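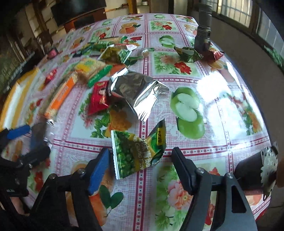
小包零食从大袋里拆出来以后,保质期按哪个算?

按大袋上印的日期算,小包上自己有日期的,两个里取早的那个。拆的时候就把日期抄到盒盖的胶带上,大袋先别扔。

2022年8月20日,Jender 工坊,后间长桌

零食分装,给 Skolstead 那边的周末班用。要装30袋,每袋混装,咸的多甜的少。上次装得太随便,有人一袋全是糖,有人一袋全是豆,这次先分类再装。

先记桌上的东西,写得乱,回头 Jasper 誊到表里:

- 青豆,绿色小包,蒜香味(包上有 Garlic Flav… 的英文,后面是汉字)
- 银色锡箔的大一点的包,反光厉害,下面那头压皱了
- 红色小包,跟银的放一堆了,要挑出来
- 透明包装的长条,橙色标签
- 小糖,两头拧的那种
- 其它绿的,深浅好几种,容易混

绿的最烦。深绿、橄榄绿、亮绿,远看差不多,Toon 上回就是按颜色分的,分完有两种味道混在一个盒里。今天规矩改了:不看颜色,看字。看不懂字的问 Eilif,Eilif 也看不懂就放"待定"盒,别猜。

桌布没撤。水果和花那块塑料感很强的花桌布,亮面的,格子带子一条一条。本来想撤掉铺白纸,Joris 说撤了还要再铺回去,算了。缺点是太花,小包放上去找半天,尤其红的,跟桌布上的深红条子混在一起。优点:中间那条深红的竖条正好当分界。左边咸,右边甜。不用贴胶带了。(下次要是用素桌布,记得自己贴一条。)

## 上午

库存先过了一遍。Hermans 送来的那箱小包,单子写300,没全部点,抽了一层看,排得满,信它。另外柜子里剩的老货倒出来点了,138包,里面过期的21包,单独装黑袋,写了"勿吃"。黑袋先放门后,周一扔。

过期的大部分是豆类,压在最底下的。原因很简单,新货一直往上倒,老的永远在底下。以后倒货之前先把盒子翻过来,底朝上倒出来,新货垫底,老货放上面。这条我用大字写在盒盖上了,谁再直接倒谁负责翻。

Zullamier 的密封盒,四个扣的那种,有一个扣己经断了,盖子翘一角。不装饼干,装糖可以,糖有自己的纸。断扣那个盖子上画了叉。要不要买新的?Edgardo 说他家有多的,下次带来。先不买。

## 分类的标准(吵了半天,定了)

1. 有坚果、花生的,单独一盒,红笔写。不进混装袋。谁要谁自己拿。
2. 豆类一盒。青豆、蚕豆都算。蒜味的和不带蒜味的再隔一下,盒里插张硬纸板。
3. 长条的一盒,竖着放,横着放会断。
4. 糖和果冻一盒。果冻给小的孩子不发,Eilif 坚持,我同意。
5. 字看不清的、包皱得展不开的、封口看着不对的,进"待定"。

封口这件事补一句。锯齿边那一头捏一下,有鼓的感觉就是好的,瘪的不一定坏(有的本来就抽过真空),但瘪的又能闻到味,那就是漏了。蒜味青豆尤其好判断,漏了整个盒子都是蒜。今天挑出来两包漏的,都是老货里的,跟糖放过一个盒,结果糖纸上都是蒜味。糖没坏,但是没人要吃蒜味奶糖,也一起扔了。

所以蒜味的以后单独套一层自封袋。每个班次检查一下袋口。

银色锡箔的那种,皱了不影响,但折痕很深的地方对着灯看一眼。Joris 说他看过针眼大的洞。我没看到。看一眼也不费事。

皱了的包先用手掌压平再放,不要卷,不要拧,拧过的字看不全,后面的人又得问一遍。

## 装袋

试了两种装法。

A:一个人拿袋子沿桌子走一圈,每堆拿一个。
B:五个人站着不动,袋子往下传,一人管一堆。

A 慢,但是不出错。B 快,传到第三个就乱了,Toon 那堆拿空了他没说,后面几袋都少一包长条。返工。下午还是用 A,两个人错开走,一个从左边起一个从右边起,在桌子远的那头换位置。桌子长,两个人不挤。

每袋的内容:咸的四包,长条一根,糖两颗。原来想放大包的锡箔,试了一下袋子合不上,改成大包放公用筐,休息的时候自己抓。

袋子用的牛皮纸的,开口折两折,订一针。订书针朝外!Jasper 那几个朝里了,拆了重订。孩子伸手进去会扎到。

顺序:长条先放,靠边立着,然后豆,然后糖,糖放最上面。糖先放的话会沉到底,孩子把整袋倒在桌上找糖,然后就一地。上回就这样,扫了很久,沙发缝里现在还有。

## 下午

装完了,30袋,两个纸箱,箱子侧面写 Skolstead。多装了一袋没坚果没蒜的,贴绿点,是给 Eilif 班上那个过敏的小姑娘的。绿点那袋放在第一个箱子最上面,不要压。

装一轮大约四十分钟没量过,别信,反正比上回快。下回让人掐一下表,从第一只袋子打开开始算,分类的时间不算进去,两个分开记。

桌布擦了。先干布把碎屑扫到一头,再湿布。格子带上有糖粘住的,热水敷一下就下来了,别用指甲抠,印的花会掉。上次抠掉了一小块,就在靠窗那边,现在看着像个洞。

垃圾:空大袋先不扔(日期!),压平了夹在文件夹里,等这批发完在扔。纸箱拆平放走廊。

"待定"盒里剩的,Eilif 看了一半。有一包黄黄的他说可能是虾味的,也不敢肯定。虾也算过敏源吧?算。那就没确认之前都不发。拍了字发给 Edgardo 的姐夫了,等回话。

## 还没弄的

- 密封盒的扣,等 Edgardo
- 盒盖标签重写,现在的马克笔一擦就花,换油性的。铅笔的那几张撕掉
- 剩下的 Hermans 小包没拆箱,放柜子上层,别放暖气旁边。现在没开暖气,但12月会开,到时候没人记得。先写在这
- 公用筐找个浅一点的,现在那个太深,底下的永远拿不到,跟老货一个毛病
- 表格:种类 / 味道 / 大袋日期 / 小包日期 / 放哪个盒 / 谁分的。Jasper 做。味道那一栏中文英文都抄,只抄英文有时候不全,折进去一半的要展开再抄
- 桌子中间留一点空,水杯不要放在分好的堆中间。Joris 今天碰翻一次,还好都是密封的,擦擦就行

问 Toon:他说有人反映上次青豆太硬,小的咬不动。要不要换软一点的?我自己吃了一包,是硬,蒜味也冲,但是停不下来。大的孩子喜欢。小的那几袋可以换成膨化的,库存里有没有?没查。周一查。

再记一个,Joris 提的:每袋外面写不写内容?写太麻烦,但过敏的事写了放心。折中,只在特殊的袋子上写,普通的不写,箱子里放一张总的单子,一箱一张。单子写好了,在第一个箱子里,第二个箱子的还没复印。复印机没墨,周一早上去前台印,印完塞进去再封箱。胶带在工具墙左边第二个钩子上。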